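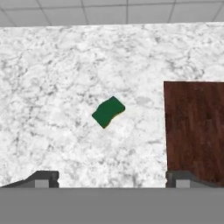
Residents of the Lindqvist apartments will pay less for water starting in December, after the building's owner, Cekard, agreed to change the way it divides the bill. Until now, each of the 168 units paid the same share no matter how much water it used. Under the new plan, every unit will have its own meter, and tenants will be charged for what goes through it. Kitchens and bathrooms will each get a shutoff valve as part of the work. Tenants have been asked to clear out the cabinet under the sink before the plumbers come, but things on top can stay where they are, and a green sponge on a marble countertop is in no one's way. The work takes less than an hour per kitchen if the old pipes are in fair shape.

Valter Sjögren, who manages the building for Cekard, said the old system dated from the time the apartments were built and had caused complaints for years. People living alone were paying the same as families of five.

"We had tenants who were away half the year and still got the full bill," Sjögren said. "It was hard to defend."

The meters are made by Sultarell and send their readings by radio, so staff will not need to enter apartments to check them. Tenants will be able to see their daily use on a web page - a paper statement will be mailed to anyone who asks for one.

Crews will start on the top floor and work down, finishing 4 apartments a day. Water to each stack of units will be off from 9 a.m. until early afternoon while the valves go in. Notices will be posted by the elevators the evening before.

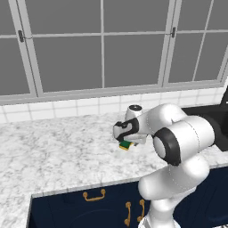
Who pays for the new meters? Cekard is covering the full cost of the meters and the labor, and the lease does not allow it to add that cost to the rent.

There will be a deposit of $200 for tenants who want a second meter for a washing machine hookup. The deposit is returned when they move out, as long as the meter still works.

A neighboring complex, Atska, made the same change last spring. Managers there reported that a number of slow leaks came to light in the first month, most of them in toilets, and that the repairs were done at no charge to tenants.

Questions about the schedule can be left at the Lindqvist front office, which is open until 6 p.m.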